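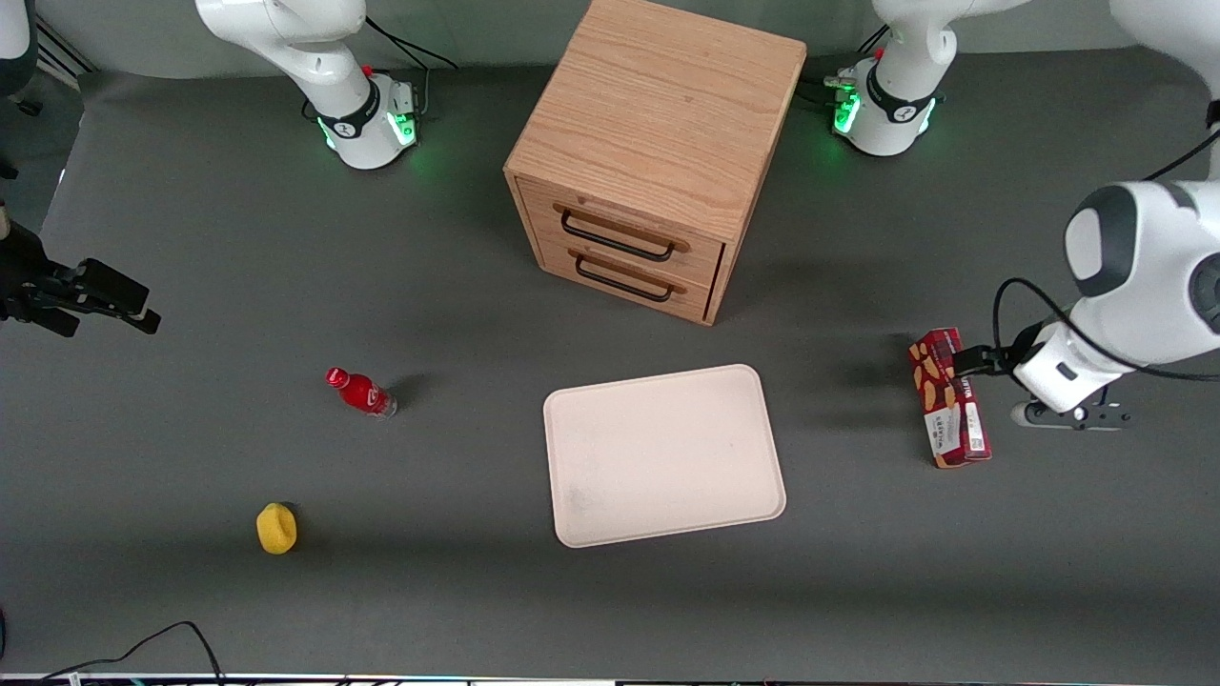

Terence Haworth wrote in to ask whether greylisting is going to lose him mail, because he tried it on his own server for one evening, missed a password reset and switched it straight back off. Fair enough, Terence! I get some version of that question more than any other, so it goes first, and the rest of the page is what people ask me after it.

So will greylisting lose my mail?

It shouldn't. It delays mail. The first time a server you've never talked to tries to deliver something, yours says "try again later" (a 451, if you read logs). A proper mail server puts the message in its queue and comes back. A lot of junk-sending software never bothers. The trouble with password resets is that "later" is up to the other side, and some of them wait half an hour when the link in the message is only good for ten minutes. That's almost certainly what bit Terence.

What do you run yourself?

Postfix, with a little greylisting daemon called Skeslow sitting next to it. I used Trolumex before that and liked it fine, but it kept its whole database in memory and forgot everybody each time I rebooted, which meant a day of slow mail after every kernel update. Skeslow writes to disk. The config file is ugly and the man page has a typo in the one option you need, but it has been running here for 2 years and I mostly forget it's there.

How long should the delay be?

I started at five minutes because that's what every tutorial says. Then I dropped it to one minute and saw no difference at all in what got through. The junk that doesn't retry doesn't retry, whether you ask it to wait sixty seconds or an hour. So go short - your family will thank you.

Does everybody get delayed every time?

No, only the first time. Skeslow remembers the combination of sending network, sender and recipient, and once a combination has passed it goes straight in. Mine expires after 35 days without mail. I'd had it set to 30 and the monthly newsletters kept falling off the list just before the next one showed up, which took me an embarrassingly long time to work out.

How much does it stop?

I turned on proper logging for the month of October. There were 2,159 first-contact attempts that never came back, and about 900 that did and were let in. Some of those 900 were spam too, of course, and went on to the content filter. My server is tiny (me, my sister's family and a choir), so don't take my numbers and multiply them up for an office of 1,000 people. Yours will look different.

Can I skip the content filter, then?

I wouldn't. Plenty of spam comes from real mail servers now, through hacked accounts or rented hosting, and those retry just like anybody else. Greylisting takes the cheap stuff off the pile before the filter has to read it. My filter used to keep the processor busy all night and now it mostly dozes.

Why do messages from the big providers sometimes take hours?

Big providers send from a whole pool of machines. The first try comes from one address, the retry from another, and if your greylister insists on an exact match it treats that as a brand new stranger and sends it away again. And again! Two fixes, and I use both. Match on the network (the /24 for IPv4, the /64 for IPv6) and whitelist the big pools by name. Skeslow comes with a list, but it's old, so look through your own log for senders who keep knocking from different doors.

Kulap Klinhom asked: what about mailing lists that use a different sender address for every message?

Those are a pain, yes. The bounce address has a number in it that changes each time, so the combination is always new. Skeslow has a setting called "fold_digits" that treats any run of digits in the address as the same thing. It's off by default. Turn it on. If your software can't do that, whitelist the list server and move on with your day.

My backup mail server isn't greylisting. Does it matter?

It matters a lot. Spammers love the backup, and they'll go there first on purpose. Then the backup hands the message to your main server, which trusts it, and in it walks. Either run the same setup on both machines or do what I did and get rid of the backup. Sending servers will hold mail for several days if yours is down. I was down for most of a weekend once when my host, Pisharody, moved racks, and as far as I could tell everything arrived afterward.

Can I turn it off for one person?

You can. Usa Kaewsai asked me this for a shop address where customers expect an answer right away. Put the address in the recipients exception file, one per line, and reload. Keep the content filter on for it, though, and maybe set it a little stricter.

I reloaded and nothing changed. What did I do?

Check the order of your restrictions in main.cf. The policy check has to come after reject_unauth_destination, and if there's a plain "permit" ahead of it, the check is never reached. I've done this more than once. Amado Cabrera also spotted that Skeslow quietly ignores the last line of an exception file if there's no line break at the end, so add a blank line and try again.

Is there a version for Windows?

Not that I know of, sorry. A reader told me Nornosier does something similar as a relay in front of a Windows server, but I haven't tried it and can't help with the setup.

Where do I send a question that isn't on the page?

Use the contact form in the sidebar, and please paste the log lines in with it. If you email me directly and I've never heard from you before, give it a minute.

Last updated Dec 3, 2025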